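April 3, 2020
by Fabrice Guillot

Re: Which machines for the sewing pattern archive?

Hello all,

Marcelle wrote:

> I have now 143 patterns scanned at full size, and the old
> desktop becomes very slow when I open more than one. Perrine
> says I should buy a new computer. Before I spend the money of
> the group, can somebody tell me if the problem is the computer
> or my way of scanning? The big coat from Lusmont takes so
> long that I go and make tea.
> Marcelle

Thank you, Marcelle, for your patience with these coats. I looked at the files you put in the shared folder, and I believe that both things are a little true.

First, the scanning. You save each sheet in full color at the highest setting. For the printed patterns this is too much. The lines are black on brown tissue, and gray is enough to read them. I tried it on the Lusmont coat, with the sleeve sheets and the collar, and I could still read the small notches and the grain arrows. Please keep full color only for the envelopes, where the drawings are worth it, and for the Aksoy sheets, where each size has its own color of line. 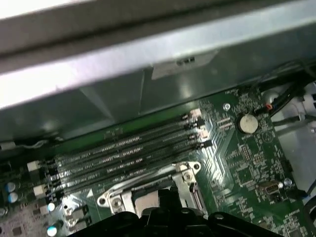

Second, the joining of sheets. A coat in several sheets must be put together before we can trace it, and the program keeps all the sheets open in memory during this work. The black slots that run side by side across the green board are where memory goes, and four empty ones are a good thing to have when you join large sheets. So please look inside your desktop before you buy a new one. If it has free slots, write the model to the list and Musyoka will tell you which memory fits.

For the names of the files, I ask again that we write the maker first, then the number, then the garment. Évan used "Kandero 166 skirt" and I found it at once. I spent a whole evening looking for "brown dress new 2".

I would also like to finish the children's patterns before September, when Perrine needs them for her class. There are 30 still in the box, and a few of them are torn at the folds. Please do not use tape on these. Lay them flat under a clean glass, scan, and put them back in the same envelope.

With kind regards to everybody,
Fabrice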